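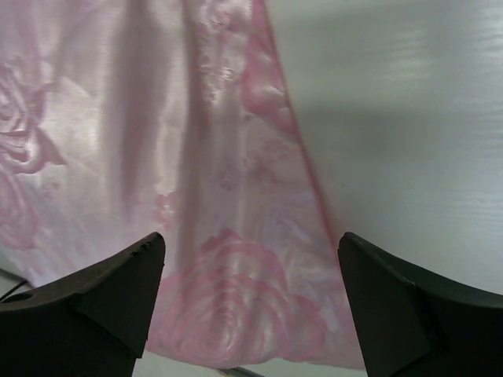

Home Trips Kit Huts Archive Contact

Turning back at the Prirkotell crossing

16/07/2025

We had planned three nights out and came home after one. I've had a few messages asking why, so I'll put it down while I still remember the order of things.

The route starts at the Plinow road end and follows the river up to the Prirkotell hut. It's 19 kilometres with one proper crossing, a bit over halfway. In May it can be done in boots if the melt is late. By July you expect to wade, and we had packed for that: poles, old trainers, dry bags for the sleeping kit.

The forecast on the morning we left was for light rain clearing by noon. It didn't clear. By the time we reached the flat stones where people usually stop for lunch, the path beside the river was under water in places and we were walking in the heather above it. I wrote in my notebook that the river was "brown and loud", and I should have paid more attention to my own note.

There were 3 of us. I had done the crossing twice before, both times in dry weather. The other two hadn't done it at all and were going on what I told them, so the decision was more mine than I would have liked. I went in with a pole to try the depth. Four steps out it was over my knees and pulling hard, and I couldn't hear the others shouting from the bank. I came back.

We pitched on the rise behind the old sheepfold and agreed to look again in the morning. It rained until the small hours. At six the water was higher by a good hand's width on the boulder we'd been using as a marker, so we packed up and walked out the way we had come.
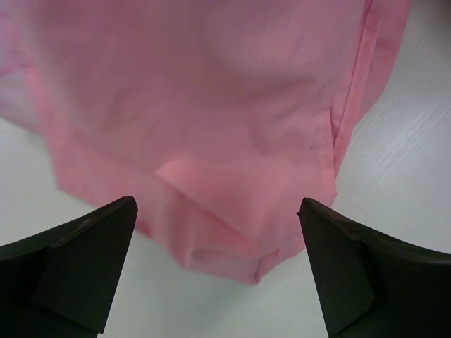

Úna Lynch wrote to me afterwards that we were too slow to give up, and that with rain like that on the hills we should have turned round at the lunch stones and saved ourselves a wet night. I think she's right. We carried on for another two hours mostly on the grounds that we had already driven so far.

Some things I'll do differently. I'll leave a second plan with the person at home. This time they only had the hut dates, so if we'd gone missing on the first evening the alarm wouldn't have been raised for days. I'd told them we would text from the hut, but there's no signal at the hut and never has been.

I'll also look at the rain totals for the upper valley. The forecast I used was for the village, 26 kilometres away and on the dry side of the hill.

The kit mostly held up. The Plostex bag kept my sleeping bag dry. The stove was fine. My jacket is finished at the shoulders and I don't think reproofing will save it. I had one blister, on the left heel, from walking out in the trainers when I couldn't face putting wet boots back on.

The hut booking is non-refundable, but they let me move it once, so we'll try again when the ground has dried out. If it's raining at the road end we'll do the Tse ridge instead, which has no river on it.

Recent posts
A night at the Tse bothy
Mending a tent pole on the hill
Plinow to the coast in 24 hours
What I carry for wet feet

This site uses cookies to remember your settings. By continuing to read you agree to their use. Accept Manage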